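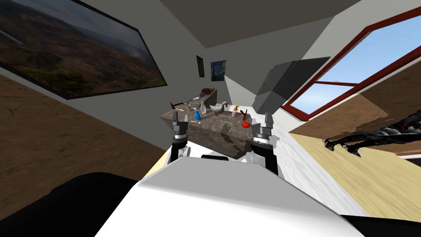
Flora's practice room, drawn by a computer. Both grippers are open and the table is set.

Flora is a robot with two arms. Before she picks up anything real, she practices in a simulator, a computer program a bit like a video game. Setting her up takes around 10 minutes.

First, the computer needs to know how long each part of Flora's arms is and how far each joint can bend. These numbers go in a file. If one is wrong, a gripper may close on empty air next to the tomato.

Next comes the table. The crew at Avham picks things with different shapes: a duck, a spray bottle, a pump bottle. Each one gets a weight and a setting for how slippery it is.

Then both grippers are opened. This is the starting pose, and every practice run begins from it.

Simulators need looking after too. In July, Flora's left wrist kept shaking. No screw was loose - a simulated wrist has no screws. Two settings in the file were too high, so the crew lowered them and ran the same test 37 times.

The real Flora gets her joints checked by hand.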